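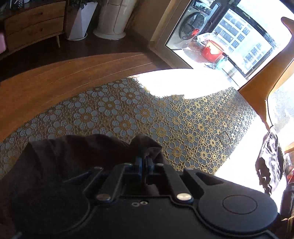 *Tela marrón oscuro, recogida en pliegues suaves.*

En Bita, la política local se hace de pie. El último domingo de noviembre, antes de las diez de la mañana, la fila para entrar en la asamblea de barrio ya doblaba la esquina, ¡y eso que se discutía el reglamento interno! Mebrat Workneh, concejala por el distrito de Desena, iba saludando uno por uno a los vecinos con una carpeta bajo el brazo y cara de haber dormido poco.

La propuesta que defiende cabe en una página: cualquier grupo que reúna 300 firmas podrá llevar un asunto al pleno municipal, y el pleno tendrá que votarlo. Hasta ahora decidía el alcalde qué entraba en el orden del día – y lo que no le gustaba dormía en un cajón durante años.

«Mi madre pidió un paso de peatones en la calle Hailu cuando yo iba a la escuela», cuenta Workneh entre risas. «¡Sigue sin pintarse!».

Enfrente tiene a Eldana Jemal, portavoz de la oposición, que quiere ir todavía más lejos y rebajar el umbral a 150 firmas. Escucharlas discutir es un placer: se interrumpen, se citan artículos de memoria, se dan la razón a regañadientes y vuelven a empezar (el moderador se rindió pronto).

De los 13 concejales, 10 apoyan ya alguna versión del texto. Falta acordar la cifra y también el plazo para recoger las firmas, que en Farnwood, el municipio vecino, provocó una bronca monumental. La votación será en el próximo pleno, a las siete de la tarde y con las puertas abiertas.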